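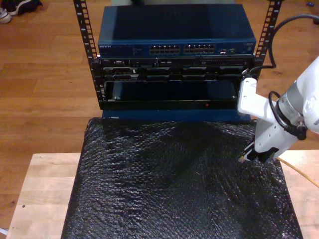
Moved the Wukari site off one flat subnet last night. Notes follow.

1/ 164 hosts, all in the same broadcast domain. ARP chatter was constant and printers kept grabbing leases meant for phones.

2/ Split into two VLANs, voice and data. DHCP scopes now live on the router - one per VLAN, lease time cut to eight hours.

3/ Forgot the relay address on voice. Phones sat without leases until Corrado Fontana spotted it.

4/ Still to do: move the printers to static addresses and redo the port labels.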